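Supply Room Refit: The Small Storage

The craft room at Căpraru got new storage over the summer. Most of the shelving went up in June, and the small units came after.
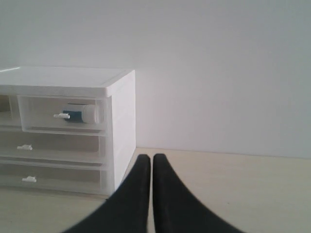

Small supplies used to live in two shoeboxes and a cookie tin, and every class began with somebody digging through them. We tried open trays first, but they filled up with scraps inside a week. Drawers were the next thing on the list. The white unit has three of them stacked up, with frosted fronts, so you can tell from your chair that there is something blue with a white cap lying in the top one. Each drawer has a short white tab to pull on. Tamara Pană wanted labels on the fronts — we are leaving them off until the contents are settled.

What goes where

Top drawer: glue and anything else with a cap. Please put it back with the cap on.

Middle drawer: paper clips, brads and the box of 100 map pins. The second box of pins stays in the cabinet.

Bottom drawer: erasers, sharpeners and the short rulers. Long rulers hang by the door as before.

Notes on the unit

It sits on the tabletop and is not fixed down. If you need the whole table for cutting, lift it from the base and put it on the windowsill.

Wipe the fronts with a damp cloth. Pejman Pakzad tried a kitchen scrubber on an older set and the plastic stayed scratched.

Paint and ink do not go in the drawers. They belong on the Hullico shelf next to the sink, lids up, with the brushes in the jar behind them.

Still to come

We have 9 more boxes to sort, mainly ribbon and buttons, and a carton of 1000 craft sticks that does not fit anywhere yet. Photos of the ribbon rack will be added when it is up.

Page updated Thursday, September 12, 2024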